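Suturing notebook, Wednesday, started 9:40

Kazue wants a yes or no on the Pometti policy by lunch. She won't get one from me. Notes below so Osamu can argue with them.

The claim: the retrained policy places and ties interrupted sutures unaided, and the extra wrist views are what made the difference. Training set went from 1,335 demonstrations to 1,415. I have trouble believing that 80 more demos did what the slides say they did. Miyuki also changed the action chunk length in the same week and I can't find a run where only one of the two moved. 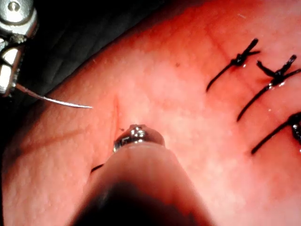 Left wrist view. Three knots at right, next incision still open, needle not yet in.

Spacing looks even here, I'll grant that. Tails all lie the same way too. But even spacing on a pad this smooth tells me little, and a wrist view says nothing about bite depth. We score "knot present" from stills like these and then write "suture success" in the table. Those are two different measurements. Kalkidan agrees, Chiharu thinks I'm being difficult.

Also: how do we score tails? Groveslow protocol gives a length for the cut ends and ignores the long one. Asked Kawaguchi's group, no reply yet.
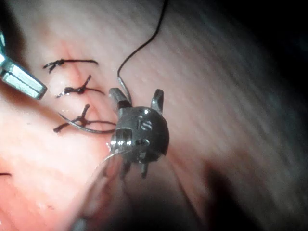

Notebook 6, p. 135

Three knots along the incision in this one as well, and I'd mark the lowest down. It looks looser than the two over it. The scoring script gave all three the same grade. Either the script can't see slack or I can't, so we need a pull test and a second person grading blind.

To do before anyone shows this outside:
- rerun old chunk length with the new data, same seeds
- rerun new chunk length with the old data
- split "knot present" and "knot holds" in the results table
- Osamu to grade without knowing which policy is which
- get the Cekwood force gauge back from downstairs

11:15. Told Kazue "not shown yet." She wrote down "promising." Asked her to change it.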